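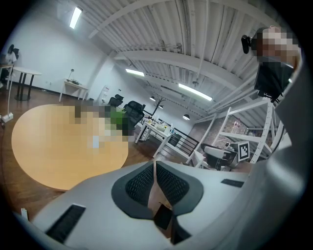
Home | Television | Music | Fashion | Random article | Log in

Plonudora

Plonudora is a television talk show about celebrity style, produced by Polton in the city of Woltham and shown on the Carroll channel. It is best loved for its long, chatty look back at what famous people wore to the big parties and award nights of the week, and for the friendly way its panel goes about it -- even a truly baffling hat tends to get a kind word before anyone laughs. The show ran for 172 episodes over eight seasons, and repeats can still be found on Carroll most afternoons.

Format

Each episode brings together four panelists and a host, who sit down with a stack of red carpet photographs and work their way through them at an easy pace. The opening part, called "Arrivals," covers the week's gowns and suits. After that comes "Closet Twins," in which two outfits worn by different stars are put side by side and the panel tries to decide which one came first, a question that has led to some very long arguments about sleeves.

The last part of the hour is given over to "Borrowed," where a guest stylist recreates a well-known look from an old album cover or music video using only pieces from thrift stores. Viewers grew so fond of this part that it was made longer in the third season, and the closing interview was dropped to make room for it. Not everyone was happy about losing the interview, and it came back now and then when a singer had a new record out.
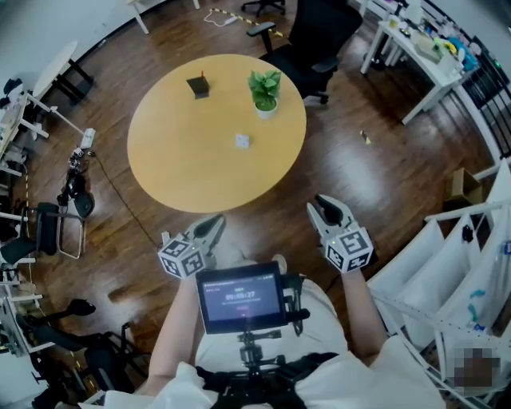

Round wooden table with a potted plant

Production

Polton first offered the show to Carroll as a half-hour special tied to the winter awards season. It aired in January and drew a bigger crowd than the movie that followed it, so a full season was ordered that spring. The early episodes were taped in the evening, with the audience seated close to the panel, and regular viewers often mention how much of the fun came from hearing people in the front row gasp at a photograph before the camera had even shown it.

The theme tune, a bouncy little number with hand claps, was replaced in the fifth season by a slower version. Letters arrived. The original was back by the next season, and it stayed put until the end.

Two spin-off specials were made, one on wedding dresses and one on stage costumes. The second is usually considered the better of the pair, mostly for its long section on sequins and how the people who sew them keep them from falling off during a dance number.
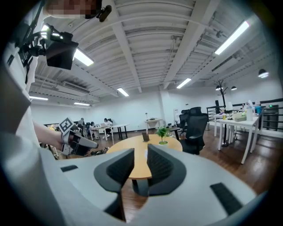
Reception

Reviewers were cool toward the first season, finding it pleasant but slow, and then warmed up a good deal once "Borrowed" found its feet. Fans, for their part, have always been a devoted bunch, and home-made versions of the thrift store looks became a regular sight at Halloween parties in Woltham and well beyond. Some critics felt the later seasons leaned too heavily on music stars and left film and television actors out in the cold.

See also: Carroll (channel), Polton, Red carpet fashion

This page was last edited on Monday, September 30, 2024.

Shares 172 | Comments 8

We use cookies to remember your reading settings. Accept | Manage choices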